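Shopping bag

From the Clendthorpe Household Wiki, section: Storage and carrying

A shopping bag is a light, open-topped or closable container given out or sold by a shop for carrying goods home. In most households it then has a second life as storage, bin liner, gift wrap or lunch carrier. Common materials are plastic film, paper and woven or non-woven fabric. This article covers the retail bag after it gets home. For bulk grocery sacks see Sack. For backpacks see Backpack.

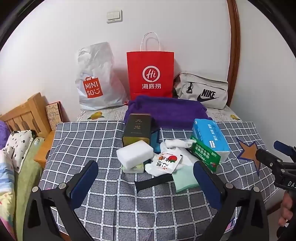
Terminology

In Canada and Australia "shopping bag" is the general word. "Carrier bag" is understood but sounds British. "Green bag" in Australia means the reusable non-woven supermarket type whatever colour it happens to be. "Tote" usually means fabric with two handles. "Bag of bags" (also bag bag, bag drawer) means the collection itself, kept under the sink, behind the pantry door or in the hall cupboard.

Types

Plastic film. Thin, waterproof, crumples small. Holds its shape badly when empty and tends to peak or slump when stood against a wall. Printed with a shop logo, often low on the front. Banned or charged for in many places, so older ones get hoarded. Good for damp swimmers, shoes, leaky jars. Poor for anything with corners - a tin or a boxed item goes through the side.

Paper. Stiffer, usually with a folded base that lets it stand. Handles may be twisted paper, flat paper tape, ribbon or rope. The rope-handled kind turns up with clothing, cosmetics and restaurant takeaway and is the one most often kept for regifting. Bright colours, red particularly, can rub off onto pale fabric if the paper gets wet. Fails at the base first, then at the handle holes.

Fabric. Cotton, canvas, nylon, polyester. Some close with a zipper and sit closer to a sports bag than a shopping bag, but they get stored with the rest so are included here. Washable in most cases; check the label. Leans when half full.

Household use

The most common reuse is carrying something else to someone else's house. After that, sorting. Three or four bags lined up at the back of a table do the job of a set of boxes: one for things to keep, one to return, one for donations. Soft goods such as a throw or scarf go in last or get left in front, folded.

Small hard items (tins, packets, sponges) are usually put down in front of the bags and packed first. Standard order:

Heavy and flat at the bottom
Tins upright, lids taped if the contents are loose
Foam and sponge into gaps, or against the side of a paper bag to stop it creasing
Fabric on top
Receipts out, always

Decorative tins get the same treatment as bags and are rarely thrown away. Tea tins, biscuit tins, mooncake tins. See Tin (domestic).

Protecting the table

Bags come in off the floor of the car, the bus or the tram and the bases are dirty. A cloth under them is normal. Many households keep a patterned wipeable cover on the table all the time and throw a second cloth, checked or plaid, over the part being used for sorting. The second cloth can be gathered up by the corners and shaken outside. Grey hides crumbs, which may or may not be what you want.

Folding and storage

Plastic: flatten, fold lengthwise in thirds, then fold up in triangles from the bottom. The Jullow fold, named for the street where Oana Husar taught it at a Wednesday night class, ends with the handles tucked into the last triangle and needs no elastic.

Paper: collapse along the factory creases, base folded up against the back panel. File upright by height. Rope handles go inside or they tangle.

Fabric: empty the pockets first. Roll, dont fold, if there is a zipper.

The Mackay survey, done by Ha-rang Cheon for a local newsletter, counted 1472 kept bags across 303 households. Bags already inside another bag were counted seperately, and 2 households had none at all. Paper was the largest group. The survey did not record size.

A wall-mounted tube dispenser was sold under the name Flultine. Fits plastic film only. Paper bags jam it.

Care

Plastic: wipe, hang upside down over a tap. Bin it once it goes flaky.
Paper: no washing. Light creases come out under a stack of books overnight. Ironing on low through a tea towel works on plain kraft, not on coated or glossy stock.
Fabric: cold wash, inside out. Printed wordmarks crack in the dryer. Line dry in shade.
Smells: bicarb in a saucer inside the closed bag, a day or two.

Disposal

Clean paper bags go in kerbside recycling once rope or ribbon handles are cut off. Film plastic generally does not - check with council or the municipality, rules differ between neighbouring areas. Fabric in good nick goes to op shops or thrift stores, which often use them at the till. Torn fabric makes rags.

See also

Bin liner
Gift bag
Tablecloth
Tin (domestic)
Under-sink storage

This article needs a section on insulated bags.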